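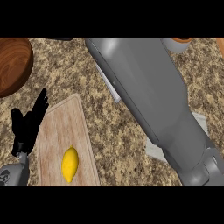 How long should limoncello sit before I strain out the peels?

Strain it when the peels have gone pale and stiff enough to snap when you bend them, which for most kitchens means two to four weeks in a dark cupboard.

Macedo Kitchen Help > Preserves and Drinks > Infusions

We use cookies to keep you signed in and remember your settings. By staying on this site you accept our cookie policy.

More from the original poster:

OK so this is my first batch and I'm ridiculously excited about it. I used 16 lemons from the Saturday market in Gulville, peeled them with a regular vegetable peeler, and put the peels in a big glass jar with a bottle of plain 100 proof vodka. The recipe I got from my aunt is one handwritten index card and all it says is "wait, strain, add syrup, wait." No times at all! The recipes I've looked up range from four days to three months.

The jar is on day 15 now. The liquid is a gorgeous yellow and smells amazing when I open the lid (I know, I should stop opening the lid). The peels still look fairly yellow to me, and a few of them have some white on the back because my peeler is dull and I got tired near the end. Should I fish those out? And how much syrup do I add? I'd like it sweet but not cough syrup sweet. It's meant for a family get-together in May so I have loads of time, but I want to do it right.

Also, do I need to shake it? I've been shaking it every morning while the coffee brews. I'd be a little sad to stop.

Posted 16 October 2019 - Viewed 1,730 times

3 answers

Answer 1 (marked helpful)

Congratulations on your first batch, it's such a fun one to make! I've been doing this every winter for years and I still get a kick out of watching the color come up.

Fifteen days in 100 proof is a decent start but I'd leave it longer. The stronger the alcohol, the faster it pulls the oil out of the peel. People who use grain alcohol can be done in a week or less. With 100 proof I go three to four weeks, and with ordinary 80 proof vodka I'd give it five or six. Past that you don't gain much, and if there's a lot of white on the peels it can start to taste bitter.

The test is easy. Pull out one strip with a clean fork and bend it. If it's floppy and still yellow, put the lid back on and go do something else. If it's whitish and cracks like a potato chip, you're ready.

About the white part: yes, take out the worst ones. You can also lay them flat on a board, shave the white off with a small sharp knife and drop them back in. I wouldn't fuss over thin streaks. It's the thick spongy bits that cause trouble.

Straining: metal sieve first to catch the peels, then a coffee filter set in a funnel. Wet the filter with a little water before you start or it'll drink your limoncello. It drips slowly, so start it after dinner and let it go. Don't squeeze the filter - you'll push all the fine sediment through and have to start over.

For syrup, for one 750 ml bottle of vodka at 100 proof I use two and a half cups of water and two cups of sugar. Heat it just until the sugar dissolves, then let it cool all the way down. I can't stress the cooling enough! Pour hot syrup into alcohol and you'll cook off that lovely fresh smell. Add three quarters of the syrup, stir, taste, then decide on the rest. It'll taste harsh that first day no matter what you do. Bottle it, give it at least a month in the cupboard, and move it to the freezer a day before you serve it.

It may turn cloudy when the syrup goes in. Good news, that's the lemon oil, and it's how a lot of people like it.

And keep shaking if it makes you happy. It doesn't hurt anything. Once every few days is plenty.

Answer 2

I do 40 days then 40 more because that's how my grandfather did it. Never had a bad bottle. Everybody in a hurry these days

Comment on Answer 2: I did 40 and 40 last year and it was great, but my neighbor did two weeks with grain alcohol and hers was just as good. Mine was darker though!

Answer 3

Agree with Answer 1 on nearly everything, just adding a few bits.

Wash the lemons next time if you didn't this time. Store lemons usually have wax on them, so I scrub mine under hot water with a vegetable brush and dry them well before peeling. Market ones often aren't waxed, but ask the stall.

Try a Y-shaped peeler! I fought with a straight one for two winters, then picked up a cheap Y one at the hardware store in Ledmont and it takes off the yellow in long strips with hardly any white. I did a whole bag of lemons during one phone call with my sister.

You'll also have all those naked lemons in the fridge drying out. Juice them within a few days and freeze the juice in ice cube trays. Two cubes in a glass of fizzy water is wonderful, and they're great for lemon bars too. If you have any juice left, lemon curd keeps a week or so in the fridge, if it lasts that long in your house. It does not in mine.

One more thing, for bottles I use the swing-top kind and run them through the dishwasher right before filling. Leave a little space at the top. And write the date on the bottle, I always think I'll remember and I never do.

Would love to hear how it comes out in May!

Reply from original poster: Thank you all so much!! I bent a peel this morning and it was totally floppy, so back in the cupboard it goes. I fished out nine of the bad white ones and trimmed them. Y peeler is on the shopping list. My sister wants me to try a second jar with oranges and I think I'm going to do it.

Contact us | Community rules | © Macedo Kitchen Help | Back to top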